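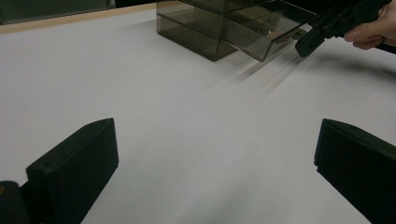 Hand-held gripper at the drawer station, Eltow open day, Dodville.

DODVILLE, March 26, 2018 - Eltow opened its Dodville workshop to the public for the first time. Doors at nine, full by ten. 61 visitors signed in before lunch, among them two classes from the technical high school, a handful of parts suppliers and a good many neighbors who have walked past the building for years and wanted to know what goes on inside.

What goes on inside: teaching robots to handle small household things. Drawers, lids, jars, zippers. Eltow builds grippers and the software behind them, and most of the work starts with a person holding the gripper in one hand and doing the job by hand, over and over, while the tool records it.

The drawer station had the longest line all day. White table, small tinted plastic organizer, black gripper. Task sounds easy. Pull a drawer partway, let go, close it again without shoving the whole cabinet across the table. Plenty of visitors shoved the whole cabinet across the table. Staff reset it and handed the tool to the next person.

"People grab it like a hammer," said Nipon Yimyam, who runs the demonstration floor at Eltow. "After five tries they slow down and start watching the tip. That is when the recordings get good. We had a girl from the high school who opened the drawer cleaner than I do, and I have done it for two years."

Visitors were welcome to take as many turns as they liked. By closing time the station had logged 799 drawer pulls. Recordings from the open day will be kept with the visitors' written consent, faces are not stored, and anyone who changes their mind can write to the address below and have their turns removed.

Also on the floor:

Nishimura bench. A tabletop arm, named for the street where Eltow had its first office, sorting buttons and washers into cups. Ran from opening to closing with one stop, a jammed washer, cleared by hand. Kids were allowed to mix the parts back up, which they did with some energy.

Ukberg cell. Larger arm behind a clear guard, folding towels. Slow, and meant to be slow. Visitors could press the pause button at any time from either side of the guard. Short talk on the hour about stop buttons, speed limits and why the guard is there at all.

Repair corner. Broken grippers, worn finger pads, a box of stripped screws. Technicians showed how a finger is taken off and swapped. Bring-your-own questions. The one asked most often was how long a set of pads last, and the answer is that it depends on what you make them pick up. Sandpaper is bad. Wet glass is worse.

The high school classes stayed for an extra session in the afternoon. Students worked in pairs, one with the gripper and one calling out mistakes, then switched. Eltow will offer two paid summer places to students from the school, with aplications open through the school office. No programming experience asked for. Steady hands and patience are a help.

Several visitors wanted to know whether a robot that opens drawers is coming to there kitchen any time soon. Short answer from the floor, no. Eltow is working toward trials in storerooms and supply closets first, where the drawers are all one kind and stay in one place. Homes are harder. Every drawer sticks in its own way.

"I would like it to be boring," Yimyam said. "You ask for a spare fuse, it opens the right drawer, it gives you the fuse. At the moment it is still exciting, and exciting means it can go wrong."

A second open day is planned for October, same building, with more time at each station and a separate hour for school groups. Parking at the back was tight this time, so please use the lot across the road. Coffee will be in a bigger pot. Groups of more than five are asked to write ahead.

Press visits outside the open days by arrangement. Interviews on request, allow two working days for a reply.

Contact: Eltow Press Desk, Dodville | © 2018 Eltow. All rights reserved. | Back to top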